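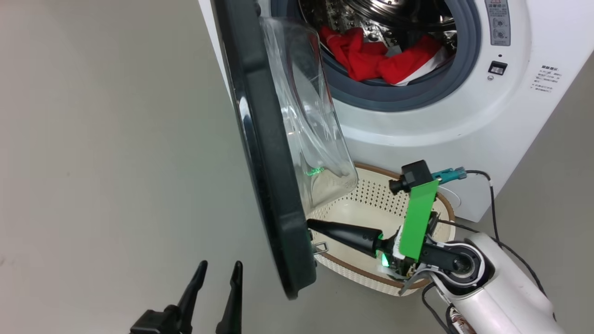

Notebook, November: colour bleed from red cotton

12 shares | 3 comments

Continuing with the Prirevmont red. Cloth is a plain weave cotton, 288 g/m² on our balance after overnight conditioning. The supplier sheet gives a lower figure, but I think that is loomstate weight before finishing. Using ours from here on.

The question is still whether the pink cast on adjacent white is unfixed dye coming off in the first wash, or dye that has lost its bond and keeps coming off. The first is a rinsing problem at the dye bath. The second would mean changing the fixing step and redoing the Birhane samples as well, so I would like to be sure before raising it.

Method
Cut strips along the warp, overlocked the ends with undyed thread. Each red strip stitched to white cotton on one face and left open on the other. Trilent powder, no brightener, weighed out dry and dissolved before adding. Softened water for one set, tap water for the other. Tap hardness came out at 231 mg/L as calcium carbonate, higher than the last entry. Possibly the dry spell. Grey scale readings taken under the daylight tube with the blind down.

Results so far
Softened set: white graded 3 after the first wash, no further change in later washes. Rinse liquor visibly pink in the first jar, clear by eye after that.
Tap set: same grade on the first wash, then a slight dull shift that does not read as red. Probably mineral film. An acid rinse took most of it off one strip. Not graded, the strip had been handled too much.
Dry rub: acceptable. Wet rub: poor on all of them, including the strips already washed, which doesn't fit the loose dye explanation very well.

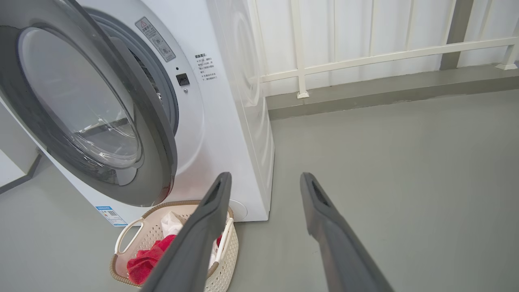
Next steps
1. Repeat the wet rub on fresh cloth, same finger pressure, new rubbing squares. The old squares were from an opened pack.
2. Soap off one length at the boil before cutting. If the wet rub improves, the fault is in our rinsing.
3. Run the Skarby fixative at the lower dose only. The higher dose stiffened the navy last time and shifted the shade.
4. Keep a control strip out of the light. The folder by the window is no good for this.

Colour meter still reads dark on the white tile. Readings above are all by eye until it is recalibrated. Remaining cloth is rolled and labelled on the lower shelf, enough for 5 more sets if the strips are cut narrow.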